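Wiltum Simulation Kit – Pre-Acceptance Safety Checklist
Product under review: Wiltum tabletop handling kit, supplied by Zito
Site of intended use: Muslow training facility
Date of inspection: Sat 24 July

1. License and version records match the purchase order. Pass.
2. Emergency stop command halts all joints in the simulator. Pass. Tested in 200 runs.
3. Joint limits enforced at start-up. Pass.
4. Gripper force limit set by default. Fail. The field is blank on a new install and the user is not warned. Zito is to supply a corrected settings file.
5. Contact between gripper and tableware reported in the log. Pass with comment. Of 4000 logged contacts, 3430 carried a full time stamp. The remainder must be explained before purchase.

Items 6 to 8 were carried out in the furnished room supplied with the kit.
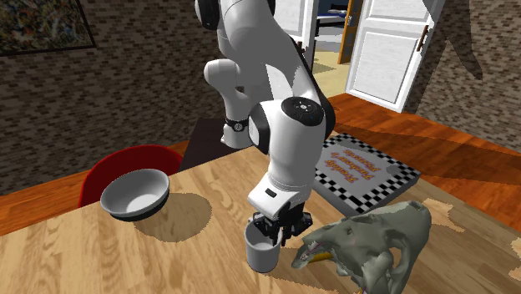
Item 6, mug task: two-finger gripper lowered to the mug, with bowl and pizza box on the same table.

6. Clearance between arm and nearby objects displayed to the operator. Pass with comment. The warning color is hard to tell apart from the tabletop – a stronger contrast is requested.
7. Scene resets to the same starting layout. Pass.
8. Shadows and lighting can be switched off for camera checks. Not tested. The option is missing from the Ban edition of the software.
9. Operator manual covers safe transfer from simulation to a physical arm. Fail. Page 258 refers to a chapter that is not included.

Result: conditional. Items 4 and 9 must be closed before any program developed with the kit is run on physical equipment. Items 5 and 8 are to be answered in writing by the supplier. The next inspection is planned for December.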